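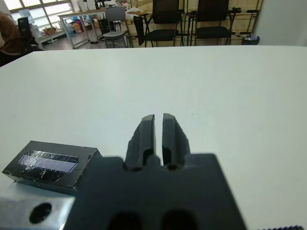

Onde é que guardamos as caixinhas pretas com tampa transparente quando a mesa branca tem de ficar livre?
Na segunda gaveta do armário cinzento, com a etiqueta virada para fora, e as que estiverem muito riscadas vão para o saco da Razia.

Fevereiro de 2019, caderno da oficina

Então, ficou decidido (finalmente!) que a mesa branca é só para trabalhar e que a tralha pequena passa a viver nas gavetas. Andei a manhã toda nisto com a Anca e ainda me doem as costas. As caixinhas são as da Malum, encomendámos 200 em agosto e já não sei quantas andam espalhadas pelas secretárias, por isso, se encontrarem alguma, tragam-na de volta, por favor.

As tampas riscam-se com uma facilidade que irrita. Experimentei o pano seco e ficou pior, depois o líquido Verinis, que tira as dedadas mas deixa os riscos todos lá. O Lucian jura que pasta de dentes resolve. Fica para amanhã, numa tampa velha, se faz favor!

Quanto ao tampo, passei-lhe um pano húmido e depois outro seco, sempre da janela para a porta.

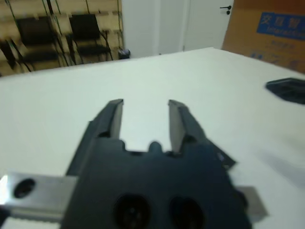 A seguir quero marcar os cantos com fita, da fininha, para pormos sempre as coisas no mesmo sítio. A Natalina prefere lápis (diz que a fita deixa cola, e da última vez deixou mesmo, passei uma hora a raspar com a unha). Vamos tentar lápis primeiro.

Falta: comprar etiquetas, referência 606, das pequenas. Perguntar ao Teodor pela chave do armário, que ele levou no bolso outra vez. E a gaveta de baixo continua a prender, puxem-na com jeitinho.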